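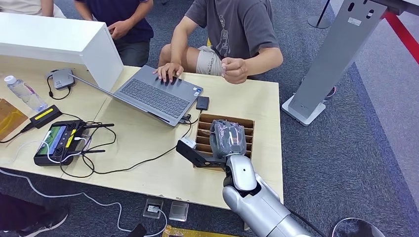 ケーブルや電子機器が広がる机で、ノートパソコンのキーボードに手を置く男性

古い家電の説明書を集めたサイト「Tirero」、ついに日本語で検索できるように

2023年6月23日

家電の取扱説明書、みなさんはどこにしまっていますか。うちは台所の引き出しの一番下です。保証書と宅配ピザのチラシと、もう手放した加湿器の説明書が一緒くたになっていて、肝心なときに肝心な一冊だけが見つからない。先週も炊飯器の内ぶたの外し方がわからなくて、引き出しを全部ひっくり返しました(結局、力を入れる向きが逆でした)。

そんな私のような人間にうれしいニュースです。古い家電やオーディオの説明書をスキャンして公開しているサイト「Tirero」が、日本語での検索に対応しました。お知らせが出たのは今週で、私は朝のコーヒーを飲みながら気づいて、そのまま昼近くまで遊んでしまいました。仕事はどうした、という声が聞こえてきそうですが、まあ、これも仕事ということで!

Tireroを知らない方のために少しだけ。始めたのはハンガリー出身のベーラ・ボグナール(Béla Bognár)さんという方で、もともとは自分のミシンを直したくて、あちこちに問い合わせて手に入れた説明書を載せたのがきっかけだったそうです。それが15年前のこと。最初のページは今もサイトの隅に残っていて、灰色の背景に青い文字のリンクが並んでいるだけの、なんとも懐かしいたたずまいです。私はこういうページを見ると無条件に好きになってしまいます。

これまでも日本のメーカーの説明書は少しずつ登録されていたんですが、探すのがとにかく大変でした。型番がわかっていればいいんです。ハイフンの有無まで合っていれば出てくる。でも型番なんて、本体の裏の、しかもだいたい剥がれかけたシールにしか書いてないじゃないですか。「扇風機」と打っても何も出てこなくて、英語で打ち直すと今度は業務用の換気扇がずらっと出てくる。私は一度それであきらめて、そのままブックマークの底に沈めていました。

今回の対応で、日本語で書かれた説明書317冊の本文が、まるごと検索できるようになりました。表紙の題名だけでなく中身まで引っかかるのがうれしいところで、「首振り」と打てば扇風機の説明書がちゃんと出てきますし、「ベルト 交換」と打つとカセットデッキのページに直接飛んでくれます。縦書きの古い冊子も、読めているものは読めています。

読めているものは、と書いたのは、やっぱり文字の読み取りがあやしいところもあるからです。私が見つけた中で一番好きなのは、「お手入れ」が「お手人れ」になっていた電気毛布の説明書。「入」と「人」、たしかに似てる。あと、片仮名の「ロ」と漢字の「口」もしょっちゅう入れ替わっているようです。「コーヒーの注ぎ口」を探したい方は、両方で試してみてください。間違いを見つけたらページの下の「報告」から送れるようになっていて、ログインはいりません。私もさっそく送りました。返事はまだ来ていませんが、気長に待ちます。

サイトのお知らせによると、日本語の作業を担当したのはたった2人だそうです。お名前は出ていません。冊子を一枚ずつ平らにのばして、スキャンして、傾きを直して、文字を読み取らせて、おかしなところを目で直す。これを全部、本業の合間にやったというんですから、頭が下がります。お知らせの文章は淡々としていて、苦労話らしい苦労話がほとんど書いてありません。ひとつだけ「ホチキスの針が錆びている冊子が多く、外すのに時間がかかりました」とあって、ここを読んで私は自分の引き出しのことを思い出しました。錆びてます、うちのも。

さて、せっかくなのでいろいろ探してみた話をさせてください。

まずは実家にあったラジカセです。銀色で、取っ手が太くて、カセットのふたを開けるときにやたらと重々しい音がするやつ。機種名に「Liapis」と入っていたことだけ覚えていて、それで検索したら、一発で出ました。うれしくて声が出ました。表紙のイラストまで記憶のとおりで、浜辺でラジカセを囲んでいる若者たちの絵です。子どものころの私はこの絵の真ん中にいる白いズボンの人がラジカセの持ち主だと信じていて、なぜか少しうらやましかったんですよね。中を読んでみると、録音のときに内蔵マイクの感度を切り替えられたらしく、これは初耳でした。知っていれば、あの深夜ラジオの録音に母の「早く寝なさい」があんなにくっきり入ることもなかったかもしれません。

次に、ボグナールさんの始まりの一冊だというSterkettiのミシン。こちらは日本語版の説明書も登録されていて、翻訳がなかなか味わい深いです。「布は急がせないでください」という一文があって、要するに手で無理に引っぱるなという意味だと思うんですが、私はこれをそのまま仕事場の壁に貼りたい。糸の掛け方の図がとてもていねいで、番号を順に追っていけば、ミシンが苦手な私でもなんとかなりそうな気がしてきます。気がするだけで、手元にミシンはありません。

あとは電気ポット、ホットプレート、たこ焼き器。巻末のレシピのページが残っている冊子が多くて、これがまた面白いんです。ホットプレートの説明書に載っている「お客さまのための焼きそば」は、干ししいたけの戻し汁を入れるようにと書いてありました。お客さま用と普段用で焼きそばが違う家、いいなあ。今度やってみようと思って、しいたけは買ってきました。

説明書を公開して権利のほうは大丈夫なのか、と心配になる方もいると思います。私も気になって、サイトの「方針」のページを読んでみました。それによると、メーカーが今も自分のところで配布している説明書は載せず、そちらへのリンクだけを置く決まりだそうです。載せるのは、メーカーから許可をもらえたものか、問い合わせ先を探した記録を残したうえで公開しているもの。あとから申し出があれば取り下げる、とも書いてあります。実際に取り下げた冊子の一覧もちゃんと公開されていて、そこには題名だけが残っています。このあたりの考え方は国によっても違うでしょうし、私は専門家ではないので、詳しく知りたい方はぜひ「方針」を直接読んでみてください。日本語訳も今回いっしょに公開されました。

それから、これはちょっと地味なんですが、私が拍手したのは部品の呼び名の対応表です。同じ部品でも、メーカーによって「つまみ」だったり「ダイヤル」だったり「ノブ」だったりしますよね。炊飯器の内ぶたも、「内ぶた」「放熱板」「加熱板」と、呼び方がばらばら。Tireroではこういう言葉を結びつけてあって、どれで探しても同じページにたどり着けるようにしてあります。まだ登録は途中とのことで、「パッキン」と「パッキング」はつながっていましたが、「ゴム輪」はひとりぼっちでした。これも報告しておきました。ということで、私の報告はこれで2件目です。常連の顔をしてもいいころでしょうか。

手元に古い説明書がある方は、送って協力することもできます。受付は、紙の資料の読み取りを手がけているGetdenというところが窓口になっていて、スキャンが終わったあと返してほしいか、処分してもらっていいかを申し込みのときに選べます。送料は自己負担です。書き込みがあっても受け付けてくれるそうで、これがまたいいんですよ。登録済みの冊子の中にも、余白に鉛筆で「三番のネジはかたい」とか「電池は正月にかえた」なんて書いてあるものがあって、つい読みふけってしまいます。前の持ち主の名前や住所が書かれている場合は、公開するときに消してくれるとのこと。心配な方は、送る前に表紙の裏を確認しておくといいと思います。保証書を挟んだままにしていると、そこに電話番号まで書いてあったりしますからね。

送る前に、サイトで同じものがもう登録されていないか調べてほしい、というお願いも出ています。同じ型番でも版が違うことがあるので、裏表紙の隅の小さな記号まで見てくださいとのこと。私は老眼が始まりかけているので、ここが一番の難関かもしれません。スマホで撮って拡大するのがおすすめです。

不満も少し書いておきます。スマートフォンで見ると、ページをめくるボタンがやけに小さいです。指が太めの私は、次のページに行こうとして何度も表紙に戻されました。あと、検索結果の並び順がよくわからない。新しい順でも古い順でもなさそうで、たこ焼き器を探したのに一番上がアイロンだったのは、さすがに首をかしげました(本文を読んだら「たこ足配線はおやめください」が引っかかっていました。なるほど、たこ)。絞り込みで「調理」を選ぶとちゃんと消えてくれるので、困ったら左の分類を使ってください。

今後の予定としては、家庭用のワープロと電子楽器の説明書を増やしていきたいそうです。ワープロ! これは待っている人が多いんじゃないでしょうか。感熱紙の入れ方、インクリボンの裏表、書いた文書が入ったままのフロッピー。うちの父も、年賀状の住所録がワープロの中に入ったきりで、毎年暮れになると押し入れから出してきては、ふたを開けて、閉めて、戻しています。説明書が見つかったら電話してあげるつもりです。

ボグナールさんは今回のお知らせの最後に短いあいさつを寄せていて、日本語で「みなさんの引き出しを見てください」と書いていました。見ましたよ。というわけで加湿器の説明書は送ることにして、さっき封筒に入れました。ピザのチラシが一緒に入っていないか、出す前にもう一度確かめておきます。

Tireroは登録なしで、無料で使えます。日本語で見るには、トップページの右上で言語を切り替えてください。初めて開いたときは英語になっているので、そこだけご注意を。炊飯器の内ぶたの件でお困りの方は、「内ぶた 外し方」で出てきます。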